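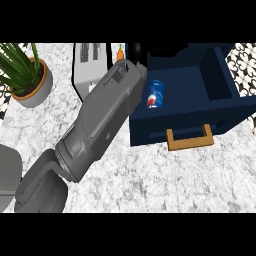
Drawer fronts in the Stestmont kitchen range are coming up off square after install, and customers report that the gap at the top closes on one side after a few weeks of use. The first report came in through the Kouris showroom in May and we have had more since. Most of them are on base units under stone tops, like a dark navy blue drawer under a white speckled marble counter, where a crooked gap is easy to pick out against the pale edge. Painted fronts in light colors probably have the same fault and get noticed less. This ticket covers the navy, gray and cream fronts, all widths, soft-close runners only.

Status: open, workaround available
Opened by: Prunar service desk
Last updated: Sep 2, 1999
Product: Stestmont base units, drawer type, 900 mm and narrower

Reported symptom

Drawer front sits level when fitted. After normal use the right side drops or the left side lifts, and the front rubs on the one below. Some customers also say the drawer does not pull in by itself for the last inch. Two said it pulls in but bounces back open slightly. No reports of a drawer coming off its runners.

What we checked first

Floor level. Fitters were asked to go back with a four-foot level and check the cabinet front to back and side to side. On the first three jobs the cabinets were fine. On the fourth the left foot had been backed off and the cabinet was leaning on its neighbor. That was corrected and the drawer still went out, so we treat it as a separate fault.

Overloading. The runners are rated for more than anyone is likely to put in them. One customer keeps cast iron pans in the bottom drawer and that drawer is fine. Her top one, with dish towels in it, is the one that dropped.

Weight of the counter. We got this question several times. The stone rests on the cabinet sides and the back rail, and does not touch the drawer. If the front rail is bowed you will see it with a straightedge held under the overhang. None were bowed.

What we found

The clip under the front corner of the drawer box has a cam for height adjustment. On the older clip the cam is stiff and stays where you put it. On the newer one, which came in with the change of supplier, the cam turns too freely. Each time the drawer closes it creeps a little. The right-hand clip creeps more than the left. We do not have a firm explanation for that - the clips are mirror images and come out of the same box.

We set up a test drawer on the bench with the newer clips and opened and closed it by hand and then on the cycling rig. At 2,000 cycles the right side had dropped enough to touch the front below. The same drawer with older clips had not moved at the same count.

You can tell the clips apart by the number molded on the underside. Older is 27, newer is 179. The color is the same, so do not go by that. The carton label is no help either, as both were packed under one stock code.

Workaround

1. Empty the drawer and pull it all the way out. Squeeze both clips and lift it off the runners.
2. Turn it over on a towel or blanket. Read the number on each clip.
3. If both are the older clip, set the height and refit. If it drops again, add a note to this ticket with the order number.
4. If either is the newer clip, replace both. Do not mix them. A mixed pair leaves the drawer level but makes it rattle.
5. If you have no older clips with you, set the height and put a short wood screw through the spare hole in the clip. Drill a pilot hole first. The drawer side is thin there and will split.
6. Refit the drawer and push it back until both sides click. Open and close it ten times and check the gap again.

Do not glue the cam. One fitter did this and the whole drawer box had to be swapped later when the customer changed the handles and wanted the front moved up.

Soft-close complaint

This looks like the same cause. When the front rubs, the damper does not have enough pull to bring the drawer home. On every job where the clips were changed, the closing fault went away too, except one at Drirkolberg where the damper had lost its oil. That one was replaced under warranty and is logged on its own ticket.

Parts

Older clips are in the Drirkolberg warehouse, bin marked with the number. Order in pairs. Kouris has a small stock for walk-in customers and asks that fitters not take from it.

Still open

Supplier has been sent samples and has not answered. Need to know which delivery the newer clips started in so we can contact customers before they call. Wide pan drawers with the center brace have not been tested yet.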